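Gareth Horrocks
2 April 2020

Thread on hard water and laundry detergent dosing, as several people asked after my post in March.

1/ Hardness is dissolved calcium and magnesium. Surfactants bind to both. Whatever they bind to is no longer available for washing, so harder water needs a larger dose for the same result.

2/ The supply in Bloxham tests at 199 mg/l as calcium carbonate on my kit. Most dosing charts would put that in the medium to hard band. Check which unit your chart uses. German degrees and mg/l get mixed up constantly.

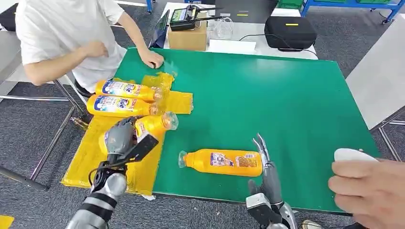

3/ Liquids generally carry less builder than powders. Builders (zeolite, citrate, carbonate) take up the calcium before the surfactant meets it. In a soft area you can ignore this. At my hardness I can see it in the towels.

4/ Test: cotton towels, same drum, same 32-minute cycle, 10 washes per dose level. Dried on a line indoors, weighed before and after. The weight gain is mostly mineral deposit. Fabric softener left out throughout.

5/ Underdosing gave the largest gain. Overdosing gave a small one, which I put down to poor rinsing. Ognjen Vukadinović repeated it on a Deneck machine with a larger drum and got the same order, smaller spread.
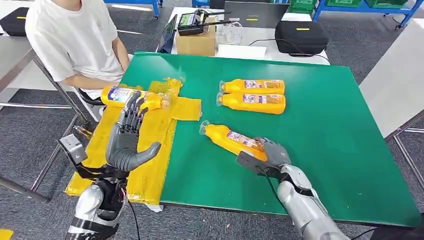
Yellow bottle, label side gripped.

6/ Temperature matters too. Scale comes out of solution faster as the water heats, so a hot wash in hard water furs up the element first and the cloth second. Citric acid on an empty cycle clears it. Do not mix it with bleach.

7/ Spreadsheet is on Hikalik under "towels", second tab. The first tab has a unit error in column D that I have yet to fix.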